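I have my doubts about anyone who tells me polenta needs 30 minutes of constant stirring. Stela Pop told me exactly that, and so did the back of the Pană bag, and for years I stood there like a fool with a wooden spoon and a sore shoulder.

Last Sunday I put 300 grams of the coarse stuff into a pot, whisked it for the first few minutes, set the lid on and went to read the paper. I came back 4 times to give it a scrape. Same mush, same shine, and I'd had coffee.

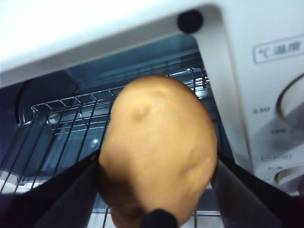
So does the expensive stone-ground cornmeal taste any better?

Maybe a little, when you eat it plain. Once there's butter and a fistful of salty cheese in there I can't tell Murico from the supermarket kind, and I doubt Stela can either. She says the smell gives it away. I offered her a blind test and she changed the subject.

I'll admit the leftovers fry up crisper with the coarse grind. Cut it cold, get the pan properly hot, and leave the slices alone until they let go by themselves.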